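Drulleo prueba dos brazos robóticos para doblar toallas en su lavandería de Brullach
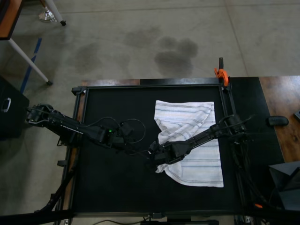

Dos brazos robóticos trabajan sobre una toalla blanca de rayas finas. Foto: Drulleo

Martes 9 de marzo

La lavandería industrial Drulleo ha empezado a probar en su planta de Brullach un puesto de doblado con dos brazos robóticos, destinado a las toallas finas que hasta ahora se doblaban solo a mano. La empresa presentó el sistema a la plantilla la semana pasada y lo mantendrá en pruebas hasta agosto, cuando decidirá si lo incorpora a la producción diaria.

El puesto, desarrollado por la firma de ingeniería Helmy, ocupa una zona separada de la nave de acabado. La toalla se coloca sobre una superficie negra y los brazos, situados uno frente al otro, se encargan de buscar los bordes, extender la tela y plegarla. La pieza doblada pasa después a una mesa de revisión, donde una persona comprueba el resultado antes de apilarla.

Drulleo lava ropa de hoteles, gimnasios y residencias de la comarca. Las sábanas y los manteles pasan desde hace años por calandras y plegadoras convencionales, pero las toallas pequeñas llegan de la secadora arrugadas y enredadas entre sí, y las máquinas de la planta necesitan que alguien las introduzca ya estiradas. Ese trabajo previo es el que la empresa quiere repartir de otra manera.

Según los datos facilitados por la dirección, una operaria con experiencia dobla 300 toallas por hora en una mesa de trabajo normal. El puesto automático se quedó en 201 durante la primera semana de ensayos y ha llegado a 274 en la última sesión medida. En el cálculo no se incluyen las piezas que la persona encargada de la revisión tiene que volver a doblar. La empresa no ha querido dar esa cifra hasta que terminen las pruebas.

La dirección sostiene que la velocidad no es por ahora lo más importante. El sistema puede funcionar en las últimas horas de la tarde, cuando se acumulan los carros procedentes de las secadoras y resulta más difícil cubrir el turno. También espera reducir las bajas por molestias de hombro y muñeca, frecuentes en la sección de acabado.

Para las personas que trabajan allí, el cambio más visible es la rotación. Antes se pasaba la jornada completa en la misma mesa. Desde que comenzó la prueba, quienes participan en ella alternan el doblado manual con 2 tareas nuevas: alimentar el puesto y revisar lo que sale de él. Los relevos se hacen a mitad de turno. La participación es voluntaria y no lleva asociado de momento ningún complemento salarial, un punto que la representación de los trabajadores ha pedido negociar.

Varias empleadas de la sección valoran que se pase menos tiempo repitiendo el mismo gesto, aunque señalan que la revisión exige estar más pendiente. Cuando un brazo pierde la esquina de una toalla, el sistema vuelve a intentarlo y, si falla de nuevo, se detiene y avisa. Entonces hay que retirar la pieza, colocar otra y reanudar el ciclo desde la pantalla. En los primeros días las paradas eran continuas – sobre todo con las toallas más delgadas, que se enrollan por los bordes – y parte del equipo prefería terminar el carro a mano.

Helmy ha ido ajustando el programa a partir de los avisos que anotan las propias trabajadoras en una hoja junto al puesto. De esas notas ha salido, por ejemplo, la decisión de separar las toallas por gramaje antes de llevarlas a los brazos, y también la de bajar la altura de la mesa de revisión. Un técnico de la firma acude a la planta dos días por semana.

La formación corre a cargo de Lastent, un centro de Brullach que ya impartía los cursos de prevención de la lavandería. Consta de una parte teórica breve y de varias prácticas con la máquina, en las que se enseña a parar el equipo, a retirar una prenda atrapada en las pinzas y a distinguir los fallos que se pueden resolver en el momento de los que requieren al técnico. Hasta ahora la ha seguido la mitad de la sección de acabado. El resto lo hará antes del verano, dentro del horario laboral.

La representación de los trabajadores ha solicitado por escrito que la empresa se comprometa a no amortizar puestos de la sección como consecuencia de la prueba. Drulleo ha respondido que no prevé despidos y que las vacantes por jubilación se estudiarán caso por caso, una fórmula que la parte social considera insuficiente. Las dos partes volverán a reunirse este mes para tratar la clasificación profesional de quienes manejan el puesto y el registro de las paradas, que la plantilla no quiere que se utilice para medir el rendimiento individual.

El ensayo se limita a las toallas de mano y de cocina. Los albornoces, las toallas de baño grandes y la ropa de residencias, que debe clasificarse por usuario, seguirán doblándose a mano. Helmy trabaja en un programa para las fundas de almohada, pero todavía no hay fecha para llevarlo a la planta.

Si el resultado es favorable, Drulleo instalará un segundo puesto junto al actual y trasladará las mesas de doblado manual al fondo de la nave, más cerca de la zona de expedición. La empresa no ha informado del coste del proyecto.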